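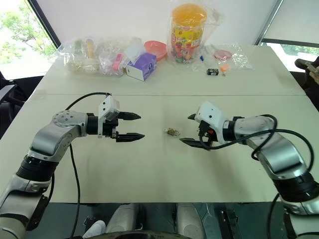
Against the Opaque Bin

Most advice on storing small household items starts with a set of matching bins and a label maker. I think the order is wrong. Containers should be chosen after sorting, and for anything smaller than a hand the default should be a clear plastic bag kept in a single row along the back of a work table. It looks worse than a shelf of bins. It performs better on the measure that matters, the time between wanting an item and holding it.

The case against opaque bins is mechanical. A bin has a fixed volume. Six hair clips and a spare key take up the same shelf space as a full load, so the owner fills the remainder with unrelated things. The label then describes only part of the contents. Within a few months the bin must be emptied to be searched, and emptying a bin of small parts onto a surface is the original mess, restored.

I kept a tally through February using two systems in the same room. One was a stack of Losetti drawers, the shallow model, with printed labels. The other was a row of clear bags at the back of a white table. I logged 100 retrievals. In 79 of them the item came out of the bags on the first attempt or was visible before I had sat down. The drawers accounted for nearly all the rest, mostly through opening the wrong one. The sample is small and I was the only subject, so I claim no more for it than that.

Three conditions have to be met for the row to work.

The first is that it stays one item deep, or close to it. A plate or shallow dish can stand behind a tissue box without loss, being wider than the box and easy to recognize by its rim. A second bag behind a first bag can't. Two layers of clear plastic scatter enough light that the rear contents turn into colored shapes.

The second is that the front of the table stays clear. The strip nearest the user is for the object being handled, one at a time.

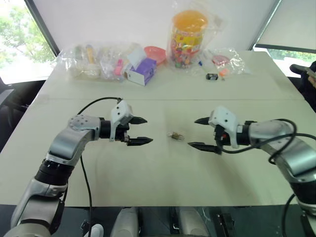
Sorting one piece at a time is slower than sweeping a handful into groups, and I still recommend it. Small translucent pieces are the ones that get lost, particularly on a pale surface, and a handful hides them. If the table is made of two sections, check the joint as well. A narrow seam will hold a pin or a thin washer for weeks.

The third condition concerns rigid containers. Jars with colored lids are useful as fixed points in the row. An orange lid can be found from across a room, and the bags on either side are then located relative to it. I would limit these to one or two. Kimside's guide to craft storage recommends a different lid color for every category, which asks the user to memorize a code that the clear bag makes unnecessary.

The usual objection is dust, and it is partly correct. Bags attract it, they crease, and a creased bag loses clarity along the folds. The Otolia zip type holds up longer than the Lengyel, whose thinner film clouds at the corners. Either one needs replacing from time to time, and a drawer does not. Anyone storing sharp or heavy parts should also stay with rigid boxes, preferably transparent ones.

Appearance is the other objection. A row of bags on a table reads as unfinished work, and visitors tend to ask when it will be put away. My answer is that it has been put away already, and I would sooner give that answer occasionally than open six drawers to find a padlock.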